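Travailler à côté d'un bras robotisé : conseils d'atelier

Atelier de conditionnement Nurncombe, poste 3
Mis à jour le 6 mars 2018

Le bras est arrivé au poste 3 en octobre. Depuis, on remplit toujours les flacons à la main, mais la présentation des récipients et une partie du rangement passent par la machine. Les conseils qui suivent viennent des équipes du matin et de l'après-midi. Ils valent pour notre installation et, avec un peu de bon sens, pour la plupart des petits établis automatisés.

Avant de démarrer

Dégagez le plateau. Un chiffon, un stylo ou une tasse dans la zone de passage suffit à provoquer un arrêt, et un arrêt coûte en général quatre minutes de reprise. Essuyez la surface avec un chiffon microfibre à peine humide, jamais de spray directement sur la table : le produit finit dans les connecteurs.

Faites le tour des câbles. Ceux qui longent le bras doivent garder du mou quand il se replie comme quand il s'étend. Une sangle trop serrée tire sur la gaine, une sangle trop lâche laisse pendre une boucle qui accroche tout. On doit pouvoir glisser un doigt dessous.

Vérifiez le voyant du socle avant de passer la main au-dessus de la table. Sur notre modèle, vert veut dire que le bras est sous tension et peut bouger, même s'il a l'air de ne rien faire. Les nouveaux s'y trompent presque tous la première semaine.

Les récipients

Les pots bas et ronds se prennent par le bord. Réglez la pince au plus faible serrage qui tienne, puis montez d'un cran. Avec les plastiques minces, un serrage trop fort ovalise l'ouverture et le couvercle Zavis ne ferme plus. Nous avons jeté 447 pots au premier trimestre avant de comprendre que le réglage d'usine était prévu pour du verre.

Les petits flacons à bouchon posent un autre souci : ils basculent. Laissez une bonne largeur de main entre un flacon debout et tout ce que le bras doit saisir.

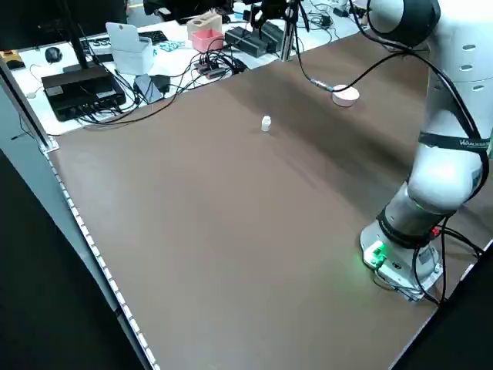
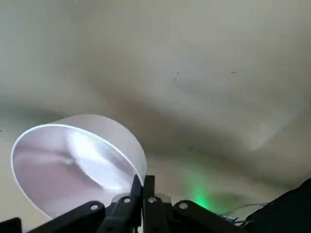

Petit flacon et pot rond sur le plateau brun (première photo) ; récipient blanc pris par le bord entre les doigts de la pince (seconde photo).

Si un pot glisse, ne le rattrapez pas. Laissez tomber, arrêtez le cycle, ramassez ensuite. Le réflexe est difficile à perdre quand on a travaillé vingt ans à la main, et c'est de loin la première cause de doigts pincés chez nous.

Nettoyer les doigts de la pince

Une fois par poste, machine arrêtée. Alcool isopropylique sur un coton-tige, on passe sur les faces intérieures, on laisse sécher. Pas d'acétone. Profitez-en pour contrôler les vis des biellettes : un trait de feutre à cheval sur la tête et sur la pièce montre tout de suite si l'une a tourné. Notez le resserrage dans le cahier, avec l'heure.

Le bureau d'à côté

L'écran et les claviers de commande sont collés à la table, donc tout s'y accumule. Quelques habitudes ont aidé :

Étiqueter les deux bouts de chaque câble, au ruban blanc et au feutre fin.
Mettre les petites pièces dans un bac ouvert, pour voir ce qu'il y a dedans.
Garder les adaptateurs secteur hors du plateau.
Ne débrancher que ce qu'on a soi-même branché, sauf accord du régleur.

Pour les faisceaux emmêlés, commencez par la fiche la plus grosse et remontez. Les attaches autoagrippantes Vaughan se rouvrent sans ciseaux et on évite ainsi d'entailler une gaine.

Ce qui change pour les gens

Il y a moins de gestes répétés. Les douleurs au poignet ont nettement diminué au poste 3, celles à la nuque un peu moins, puisqu'on regarde davantage l'écran. Réglez le haut du moniteur à hauteur des yeux et levez-vous à chaque changement de lot.

Le rythme est différent aussi. Sur un poste complet nous sortons environ 537 pots, à peine plus qu'avant, mais l'attention se porte ailleurs : on surveille, on attend, on intervient d'un coup. Certains s'y font mal – ce n'est pas une question d'âge. À l'atelier de Stodusmont, ils alternent toutes les deux heures entre surveillance et remplissage manuel, et nous avons repris le système en janvier.

Gardez la main. Une demi-journée par mois, le poste tourne sans le bras. Cela sert le jour où il tombe en panne, et cela permet aux derniers arrivés d'apprendre à sentir un pot mal moulé au toucher.

En fin de poste : bras en position de repos, plateau vide, cahier signé, bac à pièces recouvert.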